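Back to school at 49, boots still on

Friday, November 22, 2024

Trade tickets used to be a young person's game. Not any more. At Cladier, the training outfit that runs night classes out of an old tile showroom, the evening carpentry and site supervision groups are full until March. Waiting list too.

Who's turning up? Career changers. Labourers with 16 years on the tools and no paper to show for it. A former school bus driver, now halfway through her framing units and already pricing jobs for the neighbours.

The money matters, obviously. The supervision course is $2426, paid in instalments if you ask early. Skills recognition, where an assessor looks at work you've already done, knocks some $700 off that. Plenty of people don't ask. They should.

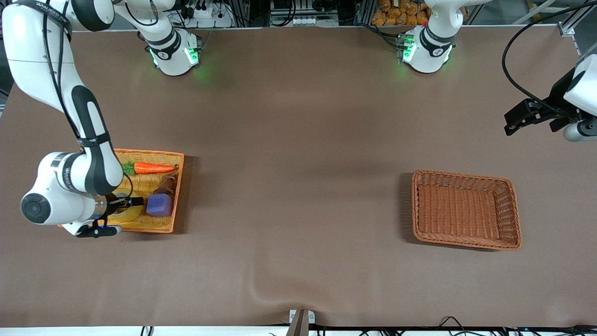

Paperwork is the bit everyone grumbles about. Site diaries, photos of finished work, a letter from a boss who may have moved interstate. One bloke kept every payslip in a biscuit tin and sailed through. Another had nothing, and spent six weekends ringing old foremen. Start the folder now, even if your not sure you'll enrol.

Employers are warming up. Slowly. Flevis, a mid-sized builder, pays the fees upfront and claws nothing back if you stay a year. Ostapchuk, the roofing firm, gives Thursday afternoons off for study but leaves the bill with you. Akik does neither, though it has bumped pay for anyone who finishes. Worth asking before you sign anything, and worth getting the answer in writing.

Then there's the tiredness. Up at five, class till nine, dinner out of the microwave. Maths is the other hurdle; a few hadn't touched a fraction since Year 10. The centre runs a free catch-up hour before class and it's usally packed.

Next intake opens in March. Bring ID, your white card and whatever proof of work you can dig up. Parking's round the back, off the lane.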